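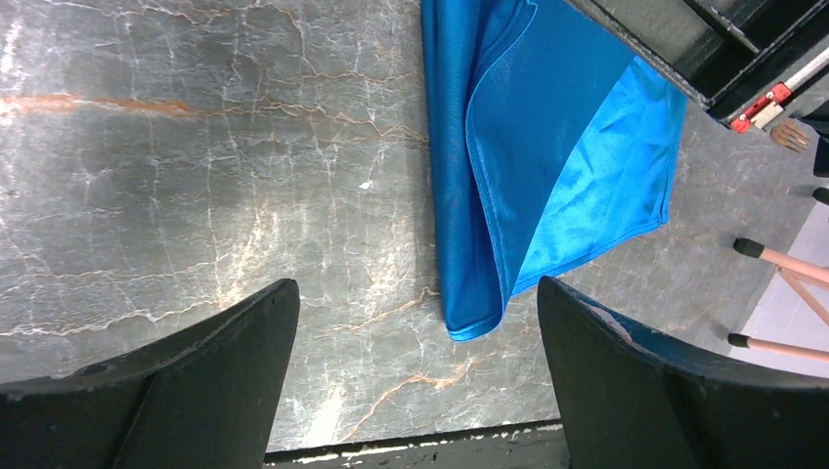

*Blue cloth on the stone-patterned top, folded in overlapping layers.*

Welcome to the October page of the Plandulcombe folding gallery! I have been putting up pictures of cloths, towels and napkins for longer than I care to admit, and this set is all about one plain blue cloth – the kind you can use for almost anything and never quite manage to fold the same way twice.

I do love blue against a gray stone pattern, especially one with rusty veins wandering through it. My own kitchen counter is a dull beige, and I have been jealous of tops like this one for years.

The same blue, all bunched up in folds and wrinkles, with one corner lifted. I'm a corner person myself (my sister starts from the middle, and we have agreed not to discuss it).
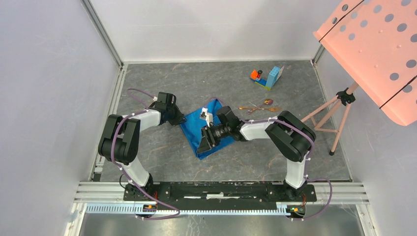

## A bit of color
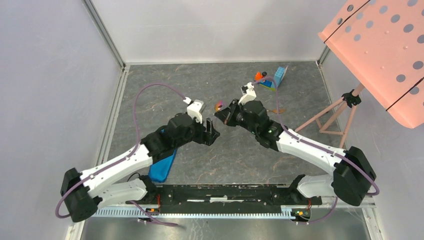
Small things are what I always end up hunting for on laundry day, and my mending basket is full of them: ribbon ends, odd buttons, a thimble I've lost 27 times. Gray is a kind background for that sort of hunting, and the little curved piece in orange and pinkish purple shows up nicely over the dark stone pattern. Next month I'm hoping to get to the napkins, all 32 of them, if the ironing lets me.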